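Hideo and the Orchard Wife
A novel by Forough Arabzadeh
Brorndale Press, paperback

Most ghost stories start with a death. Hideo and the Orchard Wife starts with a lease. Hideo is a retired piano tuner who signs for a rundown pear orchard outside the town of Zirby, and in the back pages of the paperwork he finds a clause that says the previous tenant's wife has the right to stay in the house for as long as she likes. The previous tenant has been gone for years. The wife, as far as anyone in Zirby knows, never existed.

She turns up at breakfast on page 14. From then on the book is mainly two people sharing a kitchen and trying to work out what they owe each other.

Arabzadeh tells the story in five parts, each named for a job on the orchard: pruning, grafting, thinning, picking, storing. The first two are the strongest. Hideo knows nothing about pears and the wife knows everything, but she can't lift a tool or turn a page, so she has to teach him by talking. The scene where she guides him through his first graft takes up most of a chapter and I didn't want it to end. He gets it wrong, then gets it wrong differently, and she loses her temper in a way that tells you more about her marriage than any flashback could.

The town is handled well too. Zirby has one store, one school and a lawyer named Enriquez who drew up the lease and won't discuss it. Enriquez could easily have been a villain. He is a tired man who made a promise to a client when he was young and has been keeping it at some cost to himself. His long talk with Hideo in the truck, with the rain coming down and the heater broken, is the best dialogue in the novel.
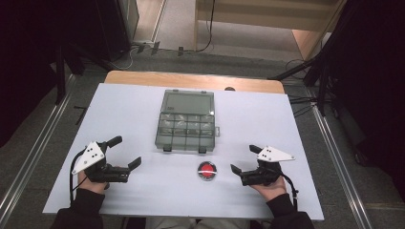

Two black grippers and a small red-topped button, with a gray organizer box behind.

The third part is where I had trouble. Hideo's daughter arrives in April to talk him into selling up, and for eight chapters the book turns into a family quarrel that I felt I had read before. The daughter has a failing business, an ex-husband and a habit of answering questions with questions. She doesn't know about the wife, and Hideo doesn't tell her, so the most interesting person in the house spends a long stretch standing silently in doorways. Arabzadeh may want us to feel how lonely that is. I did feel it, but I also checked how many pages were left.

Things pick up again with the harvest. A letter comes out of the wall behind the stove, and it changes what we think the lease was for. I won't say more about it except that the clues are fair. I went back to the first chapter afterward and found two of them sitting in plain sight, one of them in the description of the front gate.

The rules of the haunting are a bit loose. Early on we are told the wife can't go past the last row of trees, and there is a very good scene built on it. Later she is seen at the road, and the only explanation is a single line from Enriquez that could mean several things. Readers who like their fantasy worked out in detail will be annoyed. It bothered me less than I expected, mostly because of what she says when she gets there.

The prose is simple and doesn't show off. Arabzadeh writes short chapters, uses very few names, and trusts the reader to remember who is in the room. There is some humor, most of it at Hideo's expense, and his attempts to tune the ruined upright in the parlor run through the whole book. The last of these attempts is also the last scene. Some readers will want a clearer answer about whether the wife stays or goes. I thought the ending was right, though I would have cut the one-page epilogue, which jumps ahead to the year 2108 and tells us what became of the trees.

The paperback is nicely made, with readable type and a hand-drawn map of the orchard at the front. The map gives away the location of the well, so skip it until you have finished part two.

Recommended for readers who like quiet ghost stories, older main characters and a lot of practical information about fruit. There is one brief scene of an injury with a saw and no strong language to speak of.

Four stars out of five.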